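Refreshment Service at Wirkavley: An Interview with Dagný Holst

Staff Bulletin, October

Visitors to the Wirkavley training centre will have noticed that the catering trolley no longer makes its morning round. In its place, cold drinks are set out in the meeting rooms before each session begins. The Bulletin spoke to Dagný Holst, Head of Visitor Services, about the change and what it has meant for the people who prepare the rooms.

Ms Holst joined the centre from Urkora, where she managed conference bookings. She explained that the trolley had been under review since the spring. "We received regular comments from course leaders that it interrupted their teaching," she said. "It arrived at half past ten whether the group was ready for it or not, and the coffee was often poured away. We looked at what was being thrown out and decided that the service had to be arranged differently."

The trial began in 6 rooms on the ground floor and lasted 6 weeks. During that period the centre ordered 300 bottles of cold tea and water through its existing supplier, Mateos, and asked course leaders to return a short form at the end of each booking. The forms were read by Rebecca Barbieri, who oversees room allocation, and a revised procedure was drawn up from her notes.

According to Ms Barbieri, the comments were more practical than had been expected. "People wrote a great deal about where things were put," she said. "They did not want drinks among their papers. They did not want to walk to the other end of the corridor either. One leader asked for a separate table near the door, and we have now adopted that wherever the room allows it."

The question of choice proved harder to settle. Still water was retained, but sparkling water was withdrawn after the second week when very little of it had been taken. Cold tea was kept in two kinds, a lighter and a darker. Ms Holst acknowledged that opinion on the darker tea remains divided. "Kacper Wilczyńska, in Accounts, has told me on several occasions that he considers it undrinkable," she said. "Others ask for it by name. I do not think it is our place to decide the matter for them."

Labels were a further point of discussion. Some colleagues felt that every bottle should carry one, while others preferred a plain bottle on the table and a printed card at the door listing the contents. The second view has been followed for the present. Anyone with a dietary requirement may ask at reception for the full list of ingredients.

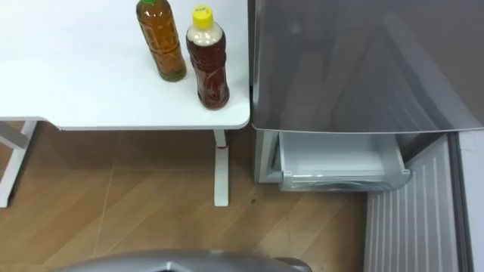
Side tables are set by the morning team, led by Covadonga Figueroa, and the work is normally finished by a quarter past eight. Ms Figueroa asks her colleagues to wipe the top first and to leave most of it clear, so that participants have somewhere to put down a cup or a folder. The drinks are kept together towards one end. She also relies on the caps when checking a room from the doorway. "Green for the lighter tea, yellow for the dark one," she said. "If I can see one of each standing side by side, I know that the room has been done and I can go on to the next."

Asked whether the bottles were not at some risk so close to the end of a table, Ms Figueroa replied that her team had considered the point. A white table with rounded corners was chosen for the purpose, and it is placed away from the main route through the room. She added that spillages are to be reported to the front desk in the usual way.

The arrangements will be extended to the first floor once the new storage cupboard has been fitted. Gonzalo Iglesias, who is responsible for deliveries, has asked that rooms be booked at least 2 working days in advance where drinks are required. Requests should be made on the Tekus booking system, using the box marked "Refreshments", and should state the number of participants. Hot drinks remain available in the canteen until four o'clock.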